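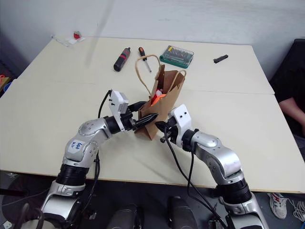

Setting up a bag-packing task on the Ruva two-arm bench kit

Applies to: Ruva bench kit, all versions supplied with the Wedier control software
Last revised: Sunday, June 16, 2024

Purpose of this guide

This guide explains how to prepare, teach and check a bag-packing task on the Ruva two-arm bench kit. It is intended for customers who have completed the installation guide and whose arms have passed the start-up check. Customers who purchased the kit through Cruickshank should also read the service terms supplied with their order, as some of the settings below may only be changed by a Cruickshank engineer during the first year.

Paper bags are among the more demanding items that the kit is asked to handle. The walls fold under light pressure, the handles move freely and the opening seldom keeps the same shape twice. Settings that work well for boxes and trays will normally crush a paper bag or push it across the table.

What is needed

Two arms with the standard two-finger grippers fitted
The head camera, connected and focused
One plain kraft paper bag with twisted handles, and several spares of the same size
Light items to go in the bag, each weighing no more than 260 grams
A small number of hand tools or boxed parts for the back of the table
Stitetitz grip pads (optional, sold separately)

Glossy or printed bags should be avoided until the task is running well on plain paper. The camera finds the edge of an opening by its change in shade, and strong printed patterns make that edge harder to find.

Preparing the table

1. Check that the table is level. Where two tables are placed together, the seam must not form a step. A bag that slides over a raised seam will tip at the same point on each run, and the software may learn the tip as part of the task.

2. Place the bag within reach of both grippers. Neither arm should need to straighten fully in order to touch it.

3. Keep other objects to the rear of the table. A screwdriver or a bit set may be left in the camera's view, and this is recommended once the basic task is working. Objects placed too near the bag are likely to catch on the handles.

4. Lead all cables over the front edge of the table with enough slack for the full movement of the wrist. Move each arm slowly through its range by hand and confirm that no cable is pulled tight or drawn beneath a gripper.

5. Agree where the operator will sit or stand. A seated person beside the table must remain outside the working area marked in the installation guide while the motors are on. The stop button must be within that person's reach.

Setting the grip

Open the Wedier control panel and select Tasks, then New, then Soft Container. The grip value for each arm is shown on the right of the panel and is set to 400 when the kit is delivered. This is too firm for paper. Reduce the value to 319 on both arms before the first trial.

Close one gripper on the wall of an empty spare bag and lift it a short distance. If the paper slips, raise the value in small steps. If the fingers leave a sharp crease, lower it. A soft crease is acceptable and does not affect the result.

Customers using Stitetitz pads will generally be able to work with a lower value. The pads must be fitted to both fingers of a gripper, never to one alone.

Teaching the task

1. Stand the bag upright with its opening facing the ceiling and press Record.

2. Guide the left arm until its fingers hold the side of the bag near the base. This arm steadies the bag and should then move as little as possible.

3. Guide the right arm to the first item, close the gripper, lift the item above the rim and lower it into the bag. Release the item inside the opening - not above it - so that it does not strike the rim.

4. Repeat for each remaining item and press Save.

5. Record the task again with the bag turned slightly, and then with the bag leaning to one side. Tilted and partly folded bags should form a regular part of the recordings. A task taught only with upright bags will stop as soon as one leans over.

The software accepts up to 3,032 recordings for a single task. Most customers will need far fewer than this, and a varied set is of more use than a large one.

Checking the result

Run the task at low speed with the operator present. The following faults are the most common.

The handle folds into the opening. Record further runs in which the right arm moves the handle aside before picking up the first item.

The bag slides away from the left arm. Lower the approach height so that the fingers meet the bag closer to the table.

The arm stops above the bag and does not release. The camera has lost the rim. Check for shadows across the rear of the table and adjust the room lighting.

The right gripper pushes the front of the bag inwards. The saved bag size is larger than the bag in use. Measure the bag and enter the correct size under Container.

Care and service

Grippers should be wiped with a dry cloth after each session, as paper dust collects on the fingers and reduces grip. Labels on the arm joints should be left in place, as they are used to match each arm to its service record. Cables should be inspected monthly for wear at the point where they cross the table edge.

The service plan includes a yearly visit, carried out in March, at which both arms are tested and the camera is reset. Customers who move the kit to a different table between visits should repeat the start-up check before running any saved task. Requests for replacement fingers or pads may be sent through the Support page of the control panel, quoting the kit number.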